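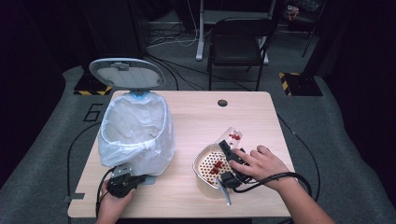
Figure 9.1 A small lined bin and a shallow metal tray on a table top.

Chapter 9
Waste in the Small Kitchen

9.1 Introduction

Every kitchen that prepares food also produces waste. In large hotels and hospitals the handling of that waste is usually planned when the building is designed, and separate rooms, chutes and cold stores are set aside for it. In small kitchens, such as those of cafés, nurseries, village halls and residential homes, it is more often left to habit. A bin is placed where there happens to be room for it, and staff work around it for years.

This chapter deals with the small kitchen. It follows on from Chapter 8, in which the storage of dry and chilled goods was considered, and should be read together with the notes on cleaning schedules in Chapter 5. Readers who intend to take the practical assessment should also complete the record sheets at the end of the chapter.

After studying this chapter you should be able to:

describe the main kinds of waste produced in a small kitchen;
explain the difference between preparation waste, spoilage and plate waste;
choose a suitable position and size for a bin in a given work area;
keep a simple waste record over a period of 28 days;
use the record to suggest changes to purchasing or portion size.

9.2 Key terms

Preparation waste is material removed from food before it is served. It includes peelings, stalks, cores, bones and trimmings. Part of it can never be eaten, and part of it is edible but is thrown away through custom or lack of time.

Spoilage is food which has been bought and stored but has become unfit for use. It is most often the result of over-ordering or of poor stock rotation.

Plate waste is food which has been served to a customer or resident and returned uneaten. It is the most difficult of the three to control, as the kitchen does not see the meal being eaten.

Packaging waste is treated separately in Chapter 10 and is mentioned here only where it affects the way in which food waste is collected.

The terms are not used in the same way in every country, or even by every contractor. Some collection firms speak only of "food" and "general" waste. Where a contract is in force, the wording of the contract should be followed on bin labels, and the terms given above kept for the kitchen's own records.

9.3 The opening case: Muteck House

Muteck House is a residential home on the edge of the town of Gikivness. Its kitchen serves three meals a day and is staffed by two cooks and a part-time assistant. In February the head cook, Paraschiva Tudose, began to weigh all food waste leaving the kitchen, following a rise in collection charges. Three containers were used, one for each of the kinds of waste described in Section 9.2, and each was weighed before it was emptied.

The weights for the first recording period are given in Table 9.1.

Table 9.1 Food waste at Muteck House, first period (kilograms)

Preparation waste: 137
Spoilage: 87
Plate waste: 300
Total: 524

Before the weighing began, the staff had believed that most of their waste came from preparation. The record showed that plate waste was more than twice as great. It also showed that plate waste was heaviest after the evening meal, when residents were offered the same portions as at midday.

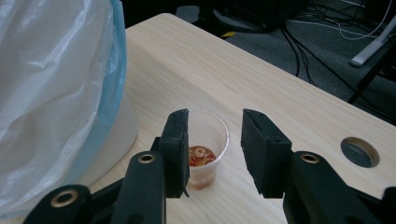 The cooks made two changes. The evening portion of potatoes and rice was reduced, with second helpings offered at the table, and soup was served in a smaller bowl. No dish was taken off the menu. Spoilage was dealt with later, when the bread order was moved from the Roman bakery's weekly delivery to a smaller one made twice a week.

The case is returned to in Section 9.7, where the figures for the second period are given. For the present it should be noted that the first useful step was the separation of the waste. A single total of 524 kilograms would have told the kitchen that it had a problem – it would not have shown where to begin.

9.4 Position of the bin

A bin used during preparation should be within easy reach of the worker, so that waste does not have to be carried across the room. At the same time it must not be allowed to soil clean food, boards or utensils. These two requirements pull against each other, and local food safety rules may limit what is permitted. In many kitchens the main bin is kept on the floor and opened by a pedal, and a small container is used at the work surface and emptied into it at intervals.

When a small container is used, the following points should be observed.

The container should be lined, or washed each time it is emptied.
It should be stable enough not to tip when touched by a sleeve or elbow.
It should be emptied at the end of each task and before any ready-to-eat food is handled.
Hands should be washed after the liner has been changed.

Size is often misjudged. A large container is emptied less often, and its contents may stand in a warm room for most of a shift. Doaa Soliman, in her handbook for kitchen supervisors, advises that a container at the work surface should hold the waste of one task and no more. The Trendano training kitchen, where much of her material was prepared, adopted this rule for all its students and has kept to it.

9.5 Cost

The charge made by the collector is only one part of the cost of waste. The food itself has been paid for, and it has been stored, washed, cut and often cooked before it is discarded. When these items were added together for Muteck House, the yearly cost of food waste was put at roughly £2467, of which collection made up the smaller share.

Figures of this kind should be treated with care. They depend on the prices paid by one kitchen in one year, and the value placed on staff time may be argued over. The method of working them out is set out in Section 9.6.

Before you read on

Choose a kitchen known to you. Write down the position of each bin, who empties it, and at what times. Keep your notes, as they will be needed for Exercise 9.2.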